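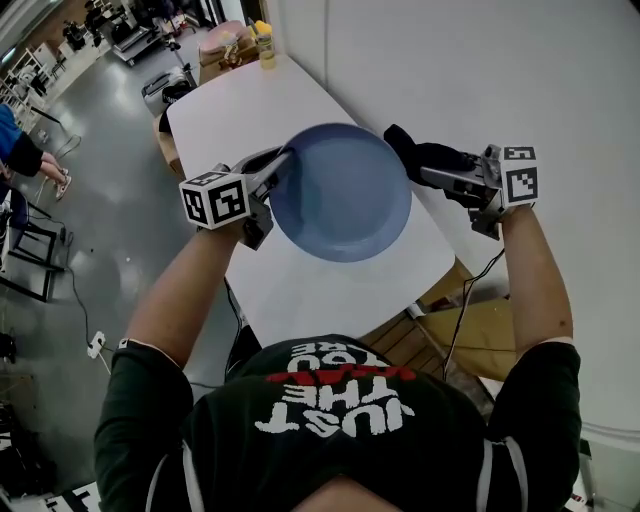 The Kurnholm student robotics project is at the midpoint of its second grant period, and this report covers work done from August through the end of the fall term. Most of that work has gone into collecting demonstrations for the two-handed table task. A student stands at the white table, holds one gripper in each hand and works on a blue plate, and each gripper carries a cube printed with black markers so that its position can be followed. The table task was chosen in the original proposal as the first of three, and it remains the one with the most finished data.

Progress against the work plan

The plan called for 3,680 usable demonstrations by the end of the grant. At the close of the fall term we had 934. That is behind the schedule we submitted. The first weeks went to training students and fixing problems in our file naming, and we did not begin counting recordings as usable until both were done. The pace in the last month of term was high enough that we expect to reach the full number if the spring schedule holds.

Students also rejected 287 recordings during review. The most common reason was a marker being blocked for too long when one hand crossed over the other. The second most common was a recording started late, after the plate had already been moved. Rejected recordings are kept in a separate folder and used for teaching new students how to review.

The Rakero software, which matches the marker positions to the gripper recordings, was rewritten in part this term. The old version handled one gripper at a time and the two results had to be lined up by hand. The new version takes both together. It still fails on very long recordings, and we have asked students to stop and restart between attempts until this is fixed.

Student participation

The project runs as a credit course with an open lab in the afternoons. Students work in pairs, one handling the grippers and the other running the recording and keeping the log. They trade places halfway through each session. Early in the term we let pairs choose their own roles, and several students never used the grippers at all. The trade is now required and written on the session sheet.

Each student is asked to complete an introductory unit before collecting data. It covers how to hold and close the grippers, how to keep the markers in view, and how to write a log entry that someone else can use. The unit was two sessions long. Students told us in the midterm survey that the second session repeated the first, so we cut it to one and moved the log practice into regular lab time.

Plate handling

Plates have been harder than we planned for. A thin rim has to be taken between the fingertips at a fairly exact angle, and new students tend to come in too flat and push the plate across the table. We added a short practice block on this and set a rule that a pair does 80 practice grasps before their recordings count toward the total. The rule was not popular when it was announced. Review results for the pairs who followed it were better than for those who started before it. 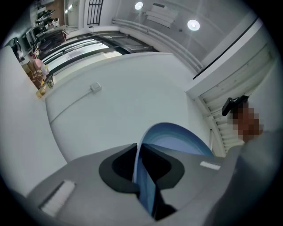 Gripper view from the table task, with the blue rim at the fingertips.

The wide view from the gripper takes in the room as well as the object, including the ceiling lights and the wall. This is useful to us, as the Rakero software can use fixed features in the room as a check on the marker positions. It also means that the furniture should stay in the same place within a session. We have added a line to the session sheet asking students to note anything that was moved.

Equipment and spending

Spending is within budget in all categories. The gripper line is close to fully spent after we ordered a second set of fingertip pads from Pakzad. The first set wore faster than expected at the inner edge. Travel is unspent so far and is held for the Getberg student competition in the spring, where two teams plan to enter. One will use a policy trained on the plate data. The other is working on cup stacking, using recordings from the second task.

We are asking to move part of the storage line into student wages. Recordings take up less space than we estimated, and review takes more hours. A revised budget sheet is attached.

Plans for the next period

Collection on the table task will continue through the spring. The second task has started with a small number of pairs and will open to the whole class once the session sheet is updated. The third task, which involves opening containers, has not started. We would like to discuss with the program office whether it should stay in this grant or move to the renewal.

The next report will include the training results for the plate policy and the final count of usable demonstrations for the table task.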